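Section 4. Working alongside the Tarnel arm at the prep counter

This section is for kitchen staff and shift leads at sites where a Tarnel arm has been put on the prep counter. It covers the start of shift, the handover of tasks, and what changes in the daily routine. Mounting and electrical work are in Section 2. Gripper finger replacement is in Section 7.

4.1 What the arm does and what stays with you

The arm picks up, moves and sets down utensils and small items on the counter. It lays out the station before prep and clears it afterward. It does not cut, it does not handle knives, and it does not work over a lit burner.

Cutting, seasoning, tasting and plating stay with the cook. So does every decision about whether food is fit to serve. The arm has no way of judging this and the software will not ask it to.

The job that changes most is the one usually called station setup. Before the arm, the opening cook laid out the counter by hand. Now the opening cook checks the layout, corrects it where needed, and signs it off on the panel. Plan the rota with this in mind. At the Gedilbridge kitchen, shift lead Adwoa Amoah kept the opening cook's start time the same for all of January and moved the freed time to stock rotation.

4.2 Before you start

1. Wipe down the counter and let it dry.
2. Put away all knives, peelers and graters. Check under towels.
3. Set the cutting board in its usual place. The board may sit at an angle. Exact alignment is not needed, but the whole board must be on the counter with no corner hanging over.
4. Place pans and bowls outside the board area. Leave a strip of bare counter between them and the board.
5. Check that the gripper fingers are clean and that no bolt on the housing is loose.
6. Turn the key to READY. The lamp on the base shows steady green.

CAUTION: Do not reach between the fingers to clean them while the key is at READY. Turn the key to OFF and take it out first.

4.3 Running a layout

1. On the panel, select STATION, then the layout name your site uses.
2. Stand outside the floor line and press START.
3. Watch the first three pickups. If the arm takes an item from the wrong place, press HOLD.
4. When the lamp blinks green, the layout is finished. Step in and check it.
5. Move anything that is not where you want it. The arm does not need to be told about small moves.
6. Press ACCEPT and enter your initials.
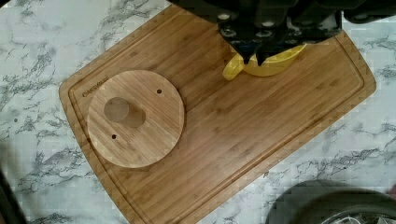
Items with curved or glossy surfaces are harder to hold than flat ones. Use the SLOW setting for these until the arm has handled the item at your station a few times without a drop. SLOW is set per item and stays on until you turn it off.

Note: Pressing HOLD stops the arm where it is, with the fingers closed. It will keep its grip on whatever it has. Pressing RELEASE opens the fingers, so put a hand towel under the item if it can break – and keep your hands to the side.

4.4 Handing a task back to a person

Any member of staff may take over from the arm at any time. No reason has to be entered.

1. Press HOLD.
2. Wait for the lamp to turn amber.
3. Press PARK. The arm opens its fingers and moves back to its rest position. If it is holding something, press RELEASE first and take the item away.
4. Turn the key to OFF if you will be working at the counter for longer than one task.

During a rush, most sites park the arm and work by hand. This is normal use. The panel logs it as MANUAL and it does not count as a fault.

4.5 Who does what on a shift

Opening cook: steps in 4.2, first layout, sign-off.
Shift lead: holds the key, decides when the arm is parked, reads the fault list at close.
Dish station: washes and returns items to the pickup shelf, handles facing left.
Site trainer: adds new items and new layouts. At Broltura sites this is Ebenezer Osei or Wumpini Ayaaba.

The return shelf needs more care than it used to. A person will find a scoop wherever it has been put down. The arm looks in one place and then stops with fault 3. In the first weeks most stops come from the shelf, and they go down once the dish station knows the order. Fix the shelf chart at eye level.

4.6 Records

The panel keeps the last 3,000 pickups. Older entries are overwritten. To keep them longer, export the log at close with LOG, EXPORT.

The log shows the item, the time and the result. Initials are stored with layout sign-offs only. Sites should not use the log to compare the speed of one cook with another – sign-off times depend on the layout and on how busy the counter is.

4.7 Service interval

The panel shows SERVICE SOON at 700 hours. Finish the shift, turn the key to OFF and call the Frimpong service desk. The arm can be used for the rest of that week on SLOW.

CAUTION: Do not tighten finger bolts yourself after SERVICE SOON appears. The torque is set with a tool held by the service technician.

Questions about rota changes and training hours go to Bo-ram Joo. Questions about faults that are not in the list in Section 8 go to Ebenezer Amissah, with the log export attached.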